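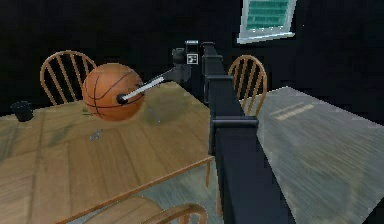 Unit 4. How to read a lease before you sign it

In this unit we study the lease of a small house in Tikcombe. Please bring your printed copy, because we will write on it.

A lease has two sides. The landlord gives the use of the rooms, and the tenant gives the rent. Everything else in the paper explains these two promises, sometimes in very long sentences.
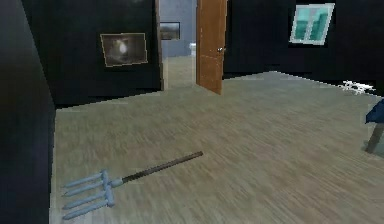

First find the term. In our lease it is 12 months, starting in December. After this look for the word "renewal" – some students miss it, and then they do not know how the lease ends.

Next is the deposit. Many people mix it with the last rent. In the Tikcombe lease they are in separate clauses, and you should mark both.

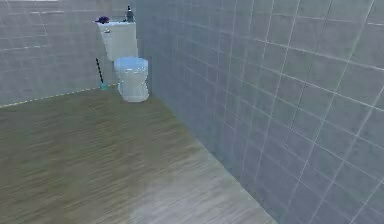

Repairs are the hardest part. The phrase "normal wear" is not explained in our lease, so we must read it together with the clause on damage. 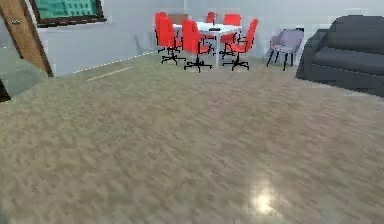
Homework

Read the Barnulville lease, page 70 of the reader. Underline each "shall" and write who must do the action. Answers of one line are enough.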